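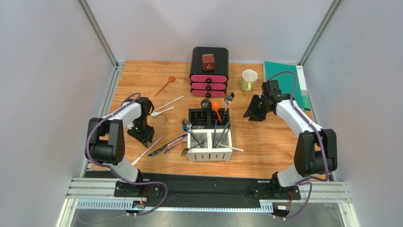 La veta de la madera

Se llama veta al dibujo que forman las fibras de un árbol cuando se corta el tronco. Yo llevo media vida mirando mesas ajenas (en bares, en salas de espera, en casa de mi suegra) y todavía me paro a seguir las líneas con el dedo, así que aviso de que este artículo me sale con cariño.

Origen

Cada año el árbol añade una capa. La que crece en primavera suele ser más clara y blanda; la del verano, más oscura y apretada. En un corte transversal se ven los anillos, y en una tabla esos mismos anillos se convierten en rayas, arcos o llamas. El tablón más viejo que guardo en el taller tiene 79 anillos, ¡contados con lupa y mucha paciencia!

Tipos de corte

El corte tangencial da esos picos en forma de catedral que tanto gustan en las puertas de armario. Aprovecha bien el tronco, aunque la tabla se mueve más con la humedad. El corte radial, en cambio, deja líneas rectas y paralelas, y en el roble saca además unos espejuelos brillantes que a mí me vuelven loco. Sale más caro – el aserrador desperdicia más y lo cobra.

Veta, fibra y textura

En español usamos las tres palabras con bastante alegría. La fibra es la dirección en que se orientan las células; la textura depende del tamaño de los poros, y por eso el fresno se nota áspero y el peral parece casi jabón. Si cepillas a contrafibra, la madera se arranca a mordiscos. Yo estropeé así un tablero de cerezo de 40 milímetros y aún me duele.

Imitaciones

Pintar vetas falsas es un oficio antiguo: se da un fondo claro, se extiende una veladura más oscura y se peina antes de que seque. Hoy casi todo se imprime sobre papel. El catálogo de Lastel, que hojeo como quien lee una novela, trae 234 diseños, y el truco para pillarlos es buscar el mismo nudo repetido.

Cuidados

Conviene lijar siempre a favor de la fibra y probar el aceite en un retal, pues el tono cambia muchísimo. El pino amarillea con la luz y el nogal se aclara. Mi mesa de cerezo, que está junto a la ventana, se oscureció bastante entre abril y septiembre, menos el redondel donde vive el frutero.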